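4.3 Setting the audio recorder for a location shoot

Read section 4.2 (Power and media) before you begin. The steps below assume the Cliven field recorder is switched on, has a formatted card in slot A and is running firmware 2.7 or later. Units on older firmware show the menus in a different order; see the table in section 9.

Setting the project rate

1. Press MENU and turn the dial to Project.

2. Select Frame rate and choose the rate given on the camera report. The recorder doesn't read the rate from the camera, even when a timecode lead is connected.

3. Select Sample rate and choose 48 kHz. Use 96 kHz only if the post house has asked for it in writing.

4. Press and hold the dial until the Project light stops flashing.

Note: Changing the frame rate closes the current folder and opens a new one. Clips already on the card keep their old rate.

Jamming timecode

5. Connect the Pekow sync box to the TC IN socket with the short five-pin lead.

6. Go to Timecode > Source and select External. The source field turns green when a valid signal is present.

7. Select Jam. Leave the lead in place for at least 11 seconds, then remove it.

8. Compare the recorder display with the slate. If they differ by more than one frame, repeat from step 6.

Caution: Do not jam while the recorder is in record. The clip will be split at that point and the second part will carry no scene data. 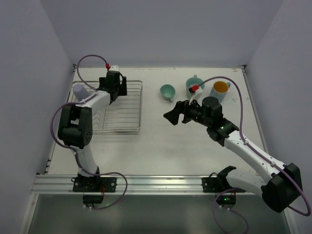
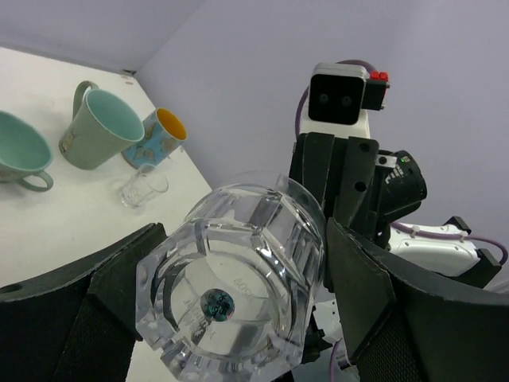
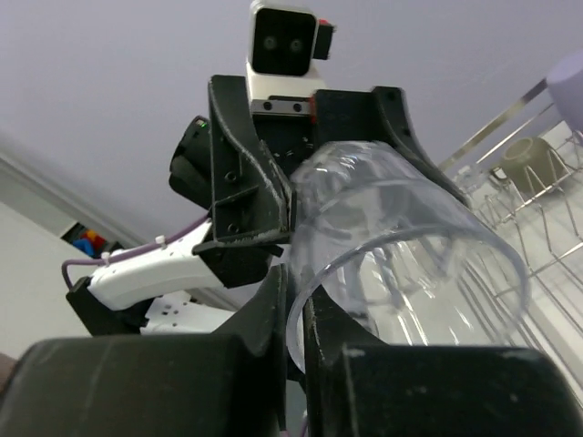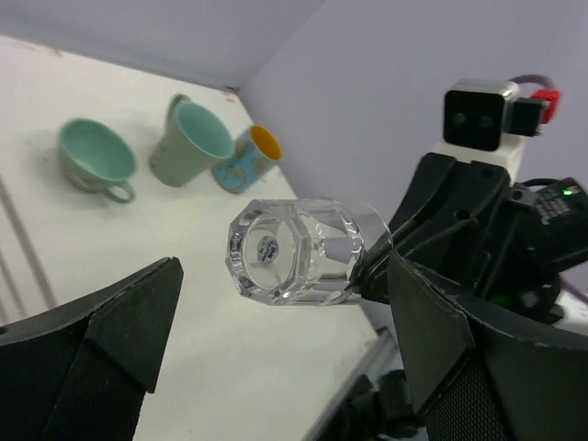 Fig. 4-6. Tabletop set with cups and dish rack: one overall view, followed by three close views.

Setting input levels

9. Fit the microphones and assign each to a channel under Inputs > Routing. Channel 1 is normally the boom.

10. Set the trim to 27 dB for a short shotgun microphone at arm's length. Radio receivers set to line output need no trim.

11. Ask the performer to speak at full playing level and adjust the trim until peaks fall between -20 and -12 on the meter.

12. Switch the limiter on. It's a safety device and should not light in normal use – if it does, lower the trim.

Note: The headphone control has no effect on the recorded level.

Naming takes

13. Under Metadata > Scene, enter the scene number from the script. The field accepts up to 22 characters. Spaces are saved as underscores.

14. Set Take to Auto. The number goes up by one each time REC is pressed and returns to 1 when the scene is changed.

15. To mark a false start, press and hold STOP within five seconds of the end of the take. The clip moves to the folder FALSE and the take number goes back by one.

Caution: Emptying the FALSE folder can't be undone. Copy the card first.

If the display shows E29, the card is too slow for the number of tracks armed. Disarm unused tracks or fit a card from the approved list in Appendix B.

Section revised in June by Rosalba Villa. Continue to 4.4, Backing up cards at wrap.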